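Blue Cones and Gold Wire on Show at the Old Dudholm Feed Store

Tuesday, March 21, 2023 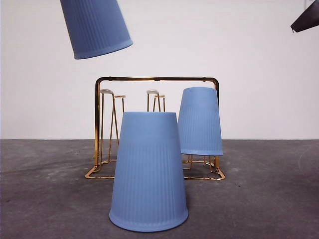 I stopped by the old feed store on Dudholm Street on my lunch break and ended up staying until almost two, so apologies to my boss! Pilar Salinas has filled the front room with furniture and home pieces from makers around the county, and it runs through the second week of April.

My favorites are the ribbed cones in that soft, powdery blue. I took them for lampshades, my sister swore they were planters, and Pilar just laughed and told us to put whatever we liked in them (or under them). She loves them next to the gold wire furniture, and so do I. Those skinny rods look great against a plain white wall and the gray concrete, and the little stools with the pale round seats are so light to look at that I was scared to sit down. I did sit down. It held!

Tadeo Maldonado bends the wire himself in a garage out past Figueroa Road. He told me he started out making plant stands for his mom and still has the first one, which leans. His stools are $251 each, which is more than I had on me, but he does take orders and says to expect a wait.

There are 14 makers in all. Upstairs you'll find quilts, some very nice cutting boards and a rocking chair I keep thinking about. Coffee is by the back door, cash only.

Doors open at 10 every day except Monday, and parking is easiest behind the bank. Pilar is also doing a wire-bending evening with Tadeo in April, with room for eight people. Sign up at the front desk. I already put my name down, so there are seven spots left.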